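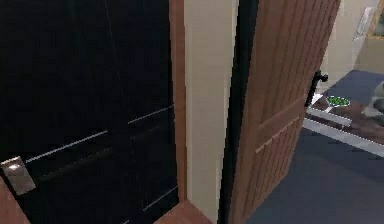
How to Plant Garlic Before the Ground Freezes

Updated Saturday, December 14, 2019

Garlic goes in late at our place. We planted 40 cloves this year, all Bollar, a hardneck that does well in the clay on the Droltley side of the creek. If you can still push a trowel into the soil, you can still plant.

1. Break the heads apart the same day you plant. Leave the skins on and set the small cloves aside for the kitchen.

2. Loosen the bed to the depth of a spade and rake in finished compost.

3. Set each clove two inches deep, pointed end up, six inches from the next one. Firm the soil with your hand.

4. Water once, then cover the bed with four inches of straw or shredded leaves.

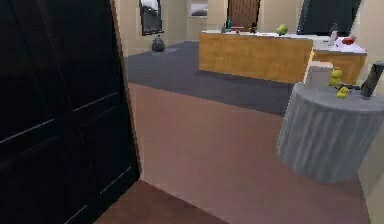 Dark door and the floor beyond it.

Check the mulch in January. Wind takes it off the corners first – a few branches laid across the straw will hold it down. Shoots that come up early may brown at the tips in a hard freeze, but they usually grow out of it in spring. 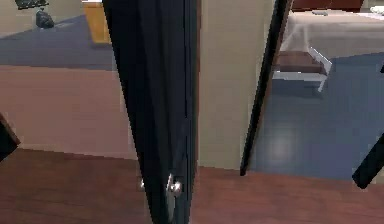
Can I plant garlic from the grocery store?
It may grow, but some of it is treated to prevent sprouting, and the variety may not suit a cold winter. Seed garlic is the safer choice.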